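Prangate Tool Library
Spring safety walk-through, Grellen Street store
Checklist with comments, March

Please read the comments as well as the ticks! The ticks tell you where we stand, but the comments are where all the useful stuff lives, and this year there was plenty of it. Each line is marked OK, FIX (fix before it goes out again) or WATCH (look again at the summer check).

1. WAY IN, WAY OUT

1.1 Front door opens fully and stays open on its hook. OK
Comment: The new hook is a joy. Last year we were using a paint can.

1.2 Back door opens from inside without a key. OK

1.3 Aisles clear, full width, floor to shoulder height. FIX
Comment: Two pressure washers had crept into the middle aisle again, hoses trailing. I've moved them to the bay by the sink. If that bay is full, put them behind the counter and leave a note.

1.4 Exit signs lit. OK

1.5 Door mat flat, corners not curling. WATCH
Comment: One corner is starting to lift. Tape is on it for now.

2. LADDERS

My favorite section, and I know how that sounds. A good ladder in good condition is a lovely piece of equipment and ours get borrowed more than anything else in the building.

2.1 Stiles straight, no dents or cracks. OK
2.2 Rungs tight, no twist by hand. OK, except the tall extension ladder (see below)
2.3 Feet present, rubber not worn smooth. FIX
2.4 Locks and hinges move freely and seat all the way. OK
2.5 Load label readable. WATCH

Comment on 2.2: Third rung from the bottom turns a little when you grip it hard. The ladder is off the rack, has a red tag on it, and should stay off until Mabula Repair has had a look. Please don't lend it "just for gutters."

Comment on 2.3: Both feet on the small stepladder are done. Replacement feet are on order, and they push on, so anyone on shift can fit them when they show up.

Comment on 2.5: The labels are fading on the ladders that hang nearest the window. We could simply swap them with the hand trucks, which don't mind the sun.

3. CORDS AND POWER TOOLS

3.1 Extension cords uncoiled and run through the hand from end to end. OK, 4 failed
Comment: Do this with your eyes closed if you can. Fingers find nicks that eyes skate right over. The failed cords have had their plugs cut off and are in the scrap bin.

3.2 Plugs: no bent blades, no scorch marks, ground pin in place. OK

3.3 Guards on circular saws snap back by themselves. OK
Comment: All of them, first try! Whoever has been brushing the sawdust out of these between loans, thank you, it shows.

3.4 Trigger locks release cleanly. FIX
Comment: Tool 372, the orange belt sander, stays on for a moment after the lock is released. Tagged and shelved. The catalog entry is set to "in repair."

3.5 Grinder discs within date, right size for the tool, no chips. OK
Comment: I threw out anything loose in the drawer that had lost its paper label.

3.6 Batteries stored off the charger, terminals covered. WATCH
Comment: Much better than in the fall. Two were still sitting on chargers when I came in. The charging shelf needs its own sign, big and cheerful.

4. CASES, BOXES AND THE PAPERS THAT GO WITH THEM

4.1 Every tool in its own case or box. OK
4.2 Safety sheet inside, right one for the tool. FIX
4.3 Inserts sound, parts sitting where they should. OK
4.4 Catches and handles hold when the case is lifted. WATCH
4.5 Case label matches tool label. OK 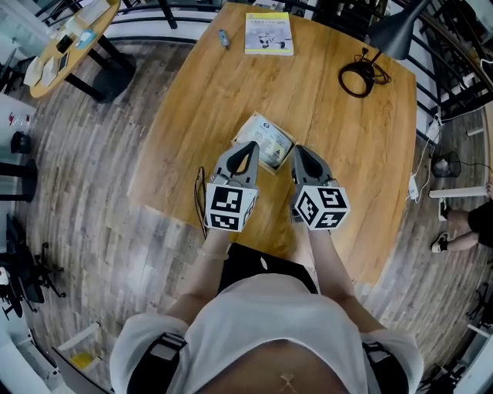
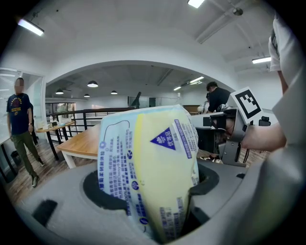
Section 4 is the one people rush, and I'd love for us to get hooked on it, because a borrower at home has only what's in the case to go by. A missing blade wrench or a lost instruction sheet means somebody improvising on a Saturday-type job with a tool they've used once. Put the warning sheet where it can't be missed, the way the white card or leaflet with the yellow-and-black triangle lies right in that open cardboard box, so it gets read before anything gets plugged in. And be kind to molded inserts! A shaped hole in foam, like the round one in the gray insert with the plastic package standing in it, gives you something to check against at return time, and an unfilled hole in one of our drill cases is a question you can ask while the borrower is still at the counter.

Comment on 4.2: The tile cutter had the sheet for the heat gun, and the heat gun had nothing. Both are sorted now. Three of the older sanders have sheets so worn that the folds have swallowed the text. Clean copies are printing this week and will go into plastic sleeves.

Comment on 4.4: The catch on the big rotary hammer case pops if you carry it with the handle toward your leg. There's a strap on it for now. It's a heavy tool and I don't want it landing on a foot.

5. SHELVING AND STORAGE

5.1 Pullico shelving bolted to the wall at the top. OK
5.2 Load per shelf at or under 200 pounds. FIX
5.3 Heavy items between knee and waist. OK
5.4 Nothing hanging over an edge. OK
5.5 Shelf clips fully home. WATCH

Comment on 5.2: The shelf with the tile saws was over. I took the bathroom scale to it, which was more fun than it should have been, and moved one saw down to the floor pallet. Please don't move it back just because the gap looks inviting.

Comment on 5.5: Tap each clip with the rubber mallet. You want a dull sound. A rattle means it's riding high, and there was one of those on the garden side.

6. FIRE AND FIRST AID

6.1 Extinguisher gauge in the green, pin and seal in place. OK
6.2 Extinguisher reachable without moving anything. OK
6.3 Solvents and fuel in the metal cabinet, door shut. OK
6.4 Oily rags in the lidded can. FIX
6.5 First aid kit full and in date. FIX
6.6 Eyewash bottles sealed. OK

Comment on 6.4: A bundle of linseed rags was in the ordinary trash. Linseed rags can heat up by themselves and catch fire, so please, please use the can. I've painted the lid bright green so it's easy to point to.

Comment on 6.5: We're low on large bandages and out of burn gel. The tweezers are missing again. I've tied the new pair to the kit with string.

7. BORROWER GEAR

7.1 Goggles clear enough to see through. OK
Comment: Hold them up to the window. If you'd be tempted to push them up onto your forehead, so will the borrower.

7.2 Ear muffs: cushions soft, band still grips. OK

7.3 Gloves in pairs, no holes at the fingertips. WATCH
Comment: Plenty of lefts.

7.4 Dust masks in unopened packs. OK

8. AT THE COUNTER

8.1 Return check done with the borrower present. OK
8.2 Red tags and pens within reach. OK
8.3 Fault book up to date. WATCH
Comment: Entries are coming in, which is wonderful, but some of them say "makes noise." Which noise? When? Under load or running free? One more sentence saves Mabula a lot of head scratching.

8.4 Demo offered for saws, grinders and the chipper. OK
Comment: Allow up to 30 minutes for the chipper. I sat in on one and learned something about the feed bar myself!

STILL OPEN

Tall ladder, loose rung: with Mabula
Stepladder feet: on order
Tool 372: in repair
Clean safety sheets for the older sanders: printing
Bandages and burn gel: to buy
Charging shelf sign: anyone with nice handwriting, the markers are in the top drawer

Summer check uses the same form. If you take a section, initial it on the counter copy and write your comments in full sentences.

6 comments | 14 shares
Contact the store | © Prangate Tool Library | Back to top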